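Cleaning the Door Seal on a Front Loader

Residue collects in the folds of the rubber seal and is the usual source of a musty drum. The job needs no tools and should be done every 4 weeks, or every 3 in a household that washes mostly at low temperatures.

Switch the machine off at the wall. Mix one part white vinegar with 3 parts warm water. Do not combine it with bleach.
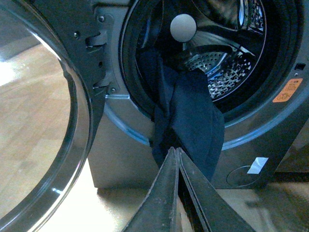 Seal cleaning starts at the lowest point, where lint and coins settle. Take all laundry out first, checking for dark items such as a navy garment, which are easily missed at the back of a shaded drum. Pull the black gasket back with two fingers and wipe inside the fold with a damp cloth, working around the full ring. Wipe the glass bowl of the door as well, then the two latch hooks – a dry cloth is enough for these.

Dry the fold completely. Run an empty hot cycle at 1,000 rpm and leave the door ajar afterward.

Text: Visitación Carrasco. Last revised September 12, 2024.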